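Drucken | Als E-Mail senden

Start > Projekte > Werkstatt > Küchentisch > Datenblatt

# Küchentisch-Aufnahmen, Werkstatt Vemelberg

Aufnahmen einer festen Kamera, entstanden an unserem Gemeinschaftstisch. Steuerung über `thampi`, Ablage im Format von Jemgate. Stand: Juli.

## Inhalt

- 60 Episoden, Länge jeweils nearly 60 Sekunden entfällt, siehe `laengen.csv`
- Gelenkwinkel und Greiferstellung als CSV
- Bilder als PNG, verkleinert

## Aufbau

Der Arm reicht von oben rechts über den Tisch. Auf der Platte liegen Lebensmittel und Geschirr: Teller, Schneidebrett mit Zitronenscheiben, ganze Zitronen, ein Tablett, Tücher. Die Kabel laufen außen am Arm entlang und müssen vor jeder Sitzung geprüft werden.

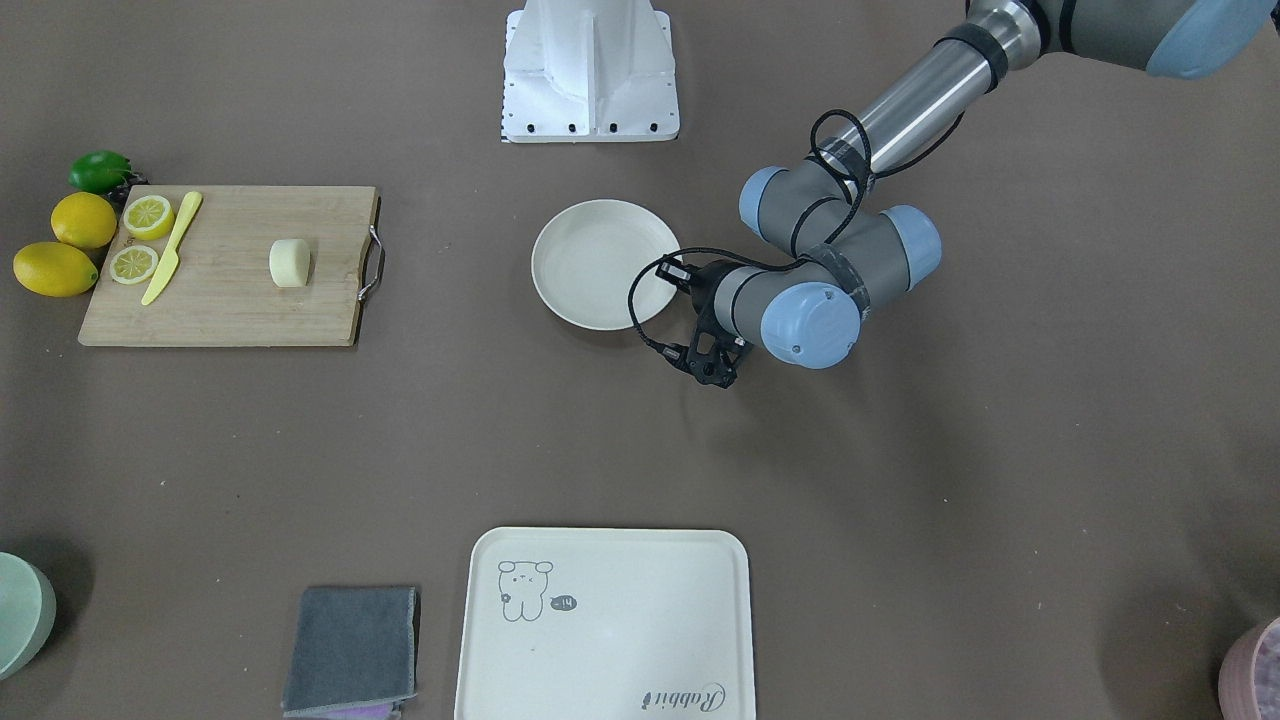
Die Kamera wird nach dem Kalibrieren nicht mehr bewegt. Wer sie doch verstellt, legt einen neuen Ordner an und trägt das in `aenderungen.txt` ein.

## Bekannte Mängel

- Bei Abendlicht fallen Schatten auf den Tisch.
- Die Zeitstempel der Greiferdaten laufen den Bildern um fast 100 Millisekunden nach.
- Heller Teller, helles Tablett: Die Segmentierung mit `adulard` verwechselt beides gelegentlich.

## Nutzung

Frei für private Projekte und Unterricht. Fehler bitte an Vimala Pai melden, mit Nummer der Episode.

Kontakt | © Werkstatt Vemelberg | Nach oben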